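Grurnbridge Public Library
April 2, 2023

1/9 The Grurnbridge Public Library has completed its annual review of borrowing rules. The changes approved by the Board are set out in this thread. They apply to all cardholders, including those registered at the Tudose Street branch.

2/9 Overdue fines on books, magazines and audiobooks have ended. Charges already on an account were removed overnight, and 2,211 cards that had been blocked for unpaid fines are open again. Cardholders do not need to call or visit to have this done.

3/9 Replacement charges remain in place. An item that is 45 days overdue is treated as lost, and its cost is added to the account. The charge is canceled in full when the item comes back in usable condition. Receipts for items already paid for should be brought to the front desk.

4/9 The loan period for general books stays at three weeks. Renewals are now automatic, up to two times, unless another reader has placed a hold. Notices will go out by email or text message - please check that the contact details on your account are current.

5/9 The limit on holds has been raised to 100 per card for school staff and remains at 25 for all others. Holds are kept on the pickup shelf for 5 days that the library is open. Closed days are not counted.
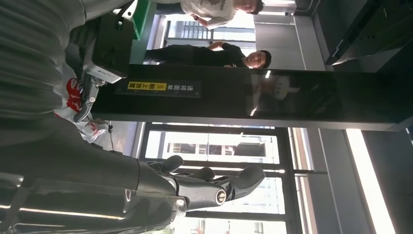

Jointed fingers in dark gray, with a ribbed gray surface behind.

6/9 Large-print and local history titles follow separate rules. Large-print books may be kept for six weeks. Local history volumes marked with a green label are for use in the reading room only. Copies of single pages can be requested at the desk, subject to the usual copyright limits.

7/9 The online catalog has moved to Zirkik. Existing card numbers and PINs will work without change. Saved reading lists were carried over, but saved searches were not and will need to be entered again. Readers who still have the old catalog bookmarked should replace the link with the one on our home page.

8/9 Interlibrary loans through the Sivura network resume this week. Requests are limited to three at a time, and delivery takes roughly two weeks. The lending library sets the due date, and those loans cannot be renewed automatically. Late fees set by a lending library may still apply and will be passed on at cost.

9/9 Questions about an individual account should be sent by direct message or taken to either front desk. Please do not post card numbers in the replies. Written comments on the new rules may be addressed to Thắng Mai, Head of Circulation, and will be included in the Board packet for the November meeting.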